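Chapter 4
Getting a Grip: How Machines Pick Things Up

In this chapter you will:
look at why grasping is harder than moving
meet the main kinds of robot hand
work out how hard a finger has to squeeze
plan a pick-and-place task of your own

4.1 A day out at Sallard

I'd been teaching this subject for years before I went to see a robot at work outside a car factory. Then a letter came round to local schools from Sallard, inviting teachers to their open day, and I put my name down the same afternoon. I took my notebook, a packed lunch and (I admit it) a rather smug idea that I knew what I was going to see.

The heading in my notebook says Jul 13, 2022, and under it I've written "HOT" and underlined it twice. There were 20 of us on the morning tour. We signed in, got our stickers and were walked past the big machines first, the ones behind the yellow fences. You'll have seen that sort of thing on television: a great arm swings over, picks up a metal part, swings back and puts it down, and then does it all again. The guide told us the one nearest the door makes 2,000 moves in a shift. Everyone took out their phones.

I liked the big arms, but what I'd come for was upstairs. The team there were working on a hand they call Vulum, and the job it had been set was one my youngest could do before she could talk. Pick up the drink. Put it down over there. Don't drop it.

I stood by that bench for the best part of an hour and missed the coffee break. If you've never watched a robot hand close on an everyday object, I can't really tell you how tense it is! You lean in. You find your own fingers curling up.

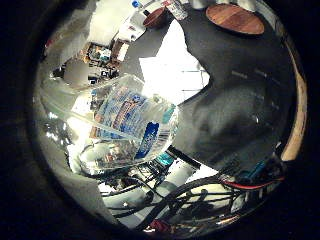

A plastic bottle is a horrible thing to hold if you're a machine. Think about the last one you picked up. The sides give when you press them, so the shape you started with isn't the shape you end up with. It's see-through, and many cameras struggle with that, picking up whatever is behind it, or a bright reflection, instead of the surface itself. And the weight changes with every mouthful. A full one needs a firm squeeze, and the same squeeze on an empty one crushes it flat.

One of the engineers let us have a go at setting the grip. She had a dial (well, a slider on a screen) that ran from 0 to 200, and we each had to choose a number before the hand closed. I went for 52, feeling quite scientific about it, and my bottle slid gently out and rolled off the bench. The man after me went for the top of the scale. The noise made us all jump.

What struck me was that none of us could say how we do it ourselves. We all pick up drinks every day, and not one of us on that tour could put the rule into words. I asked the engineer what the rule was and she laughed and said that was the whole job. Your skin feels the tiny slip before you notice it, and your hand tightens a bit, and then a bit more, until the slipping stops. To get a machine to do the same, you need something that can sense the slip, something that can decide what to do about it, and a motor quick enough to act in time. We'll take those one by one in sections 4.3 to 4.5, so don't worry if it sounds like a lot just now.

After lunch we had a talk from a visitor from Sotow, who make grippers for packing fruit. Theirs were soft, rubbery things, very different from the hand upstairs, and they come up again in section 4.2 when we compare suction cups, two-jaw grippers and hands with several fingers. I still have the leaflet.

I went home on the bus and spent the whole of August boring my family with it. I picked up eggs, mugs, wet soap and a bag of rice, and wrote down which fingers I used for each — you'll be doing something similar in a minute, so clear a bit of space on your desk.

Starter activity

Work in pairs. You will need an empty plastic bottle, the same kind of bottle filled with water, and a pair of thick gloves.

1. Pick up the empty bottle using only your thumb and one finger. Press as lightly as you can without dropping it.
2. Do the same with the full bottle. Write down what your finger and thumb did differently.
3. Put on the gloves and repeat both steps. Which one got harder, and by how much?
4. Close your eyes and ask your partner to hand you one of the two. How soon could you tell which it was?

Keep your notes. You'll need them for the Hashmi grip chart in section 4.2.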